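Success Rates Need a Record of the Table

By Tarcísio Prado

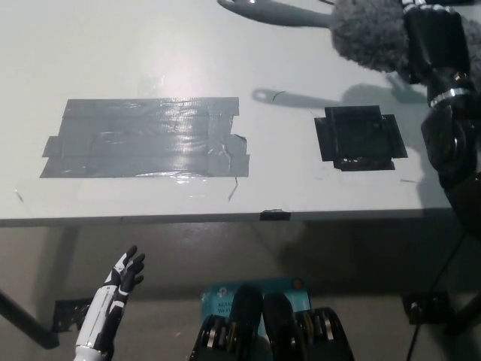 Work surface in the Brorkamham lab, with gray duct tape at left and black tape at right.

The usual manipulation paper gives the tabletop one line in its methods section. The table is white, or flat, or "standard." The reader then gets several pages on the policy, the training schedule and the network, and a table of success rates. I think the proportions are wrong, and that a success rate reported without a record of the surface should be treated as incomplete.

My argument comes from a wiping and grasping study we ran in September at Brorkamham. The training set held 2343 teleoperated demonstrations. The policy took head camera images and joint positions and produced arm and hand commands at a fixed rate. We evaluated it over 444 trials, using the same objects throughout and a start pose drawn from a fixed list. Of those trials, 357 met the success criterion, which required the object to finish inside the target region with no manual intervention. That is a rate of 80.4 percent, and by the standards of the field we could have stopped there.

We did not, because the failures were grouped. When Rostami, our logging tool, plotted the 87 failed trials by contact location, most of them fell near taped areas of the tabletop. Two explanations fit. Tape changes friction and adds a small step in height, so an object pushed across it can catch or turn. Tape also changes the image. A glossy, wrinkled strip under overhead light returns streaks of glare, and a policy that reads pixels has no particular reason to treat those streaks as background.

These explanations call for different fixes. If the problem is contact, the controller needs compliance or a force signal. If the problem is appearance, the training images need more variation. A single success rate cannot separate them, and neither can a methods section that says the table was white.

The check we used was simple. We picked 30 start poses from the failed group and repeated them with the overhead light diffused and nothing else changed. The height step and the friction were the same as before; only the glare was reduced. Success improved, but several trials still failed with the object turning at a tape edge. My reading is that both causes were present. I would not defend a numerical split between them on a sample of 30, and I have left one out for that reason.

The common objection is that surface detail is noise, and that a large enough training set will average it out. This would hold if the detail varied independently of everything else. In a working lab it does not. A patch stays in one spot for weeks, and the demonstrations are collected over that same patch. The policy can learn the patch as a landmark. It will then score well on the home table and drop on a clean one, and the drop will be blamed on a change of object or of operator. More data from the same table makes this worse -- the landmark only becomes more reliable.

A second objection is cost. Reviewers already ask for more than small groups can supply, and a surface protocol is one more item. I take this seriously, but the cost here is low. Bristov, the bench where we repeat outside results, now asks for a photograph of the surface from the robot's own camera, taken at the start and end of each evaluation block, with the lights as they were during the trials. It also asks for a contact map of failures. The photographs take minutes. The map comes from data that any logger already holds.

I would go one step further and ask that every reported rate be split by surface region, even coarsely. Marked and unmarked areas would be enough. Zusten, the earlier policy we used as a baseline, had an overall rate close to that of the new one, and on the overall figure alone we would have called the gain small. Split by region, the new policy was clearly better on bare tabletop and no better on tape. That result tells the next group where to work.

Our own paper will carry the split table in the main text and the combined rate in a footnote. The surface photographs will go out with the trial logs, in the same directory and under the same trial numbers.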